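Der lange Weg zum aufgeräumten Küchentisch

2020-10-24

Einen Tisch abräumen, Flaschen einsortieren, ein Regal auffüllen: Für diese Arbeiten braucht ein Mensch keine Ausbildung und selten mehr als ein paar Minuten. Für eine Maschine gehören sie noch immer zu den schwierigen Aufgaben. Wer wissen will, wie weit die Technik ist, bekommt je nach Gesprächspartner sehr verschiedene Antworten.

In der Versuchsküche der Firma Clarent in Eltdale stehen zwei Roboterarme an einer gewöhnlichen Arbeitsplatte. Seit März üben sie dort Handgriffe aus Haushalt und Laden. Fast 3.000 Greifversuche sind protokolliert, 1.933 davon mit Getränkeflaschen. In 1.679 dieser Fälle kam die Flasche dort an, wo sie hinsollte. Das klingt ordentlich. Im Supermarkt würde eine Aushilfe mit dieser Quote den ersten Tag vermutlich nicht überstehen.

Die Fehler verteilen sich ungleich. Volle Flaschen machen wenig Mühe, leere kippen beim Zugreifen um oder geben unter dem Druck der Finger nach. Durchsichtiger Kunststoff ist für Kameras schwer zu erfassen, glänzende Etiketten werfen Licht zurück. Je näher die Kamera am Handgelenk dem Gegenstand kommt, desto weniger zeigt sie von ihm. Die letzten Zentimeter fährt der Arm deshalb nach einer Schätzung, die er kurz vorher gemacht hat.

Bei Mellor, einem Zulieferer für Ladeneinrichtungen, geht man einen anderen Weg. Dort wurde das Regal an die Maschine angepasst — feste Fächer, gleichmäßiges Licht, immer derselbe Abstand. Das Auffüllen läuft damit zuverlässig, solange das Sortiment gleich bleibt. Kommt eine neue Flaschenform dazu, muss jemand die Greifpunkte neu einstellen, was einen halben Arbeitstag dauern kann. Für ein Lager ist das hinnehmbar, für eine Wohnung nicht.

Das Projekt Prornen soll beides verbinden. Die Maschine lernt aus vorgeführten Bewegungen und soll sich auch in fremden Küchen zurechtfinden. Bisher gelingt das bei einzelnen Handgriffen. Ganze Abläufe, etwa Tisch abräumen, Reste entsorgen und Pfandflaschen zur Seite stellen, brechen meist nach wenigen Schritten ab, und ein Mensch muss eingreifen.

Auch das Tempo bleibt ein Problem. Ein Arm, der neben Menschen arbeitet, darf sich nur langsam bewegen. Im Laden könnte er dafür nachts laufen. Im Haushalt zählt eher, ob man ihn mit der Arbeit allein lassen kann, und davon sind die Geräte in Eltdale noch ein gutes Stück entfernt. Als Nächstes sollen dort Tüten und Becher an die Reihe kommen.

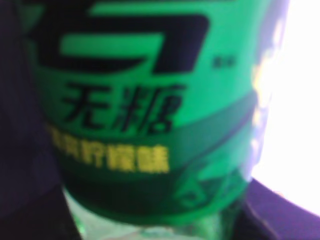
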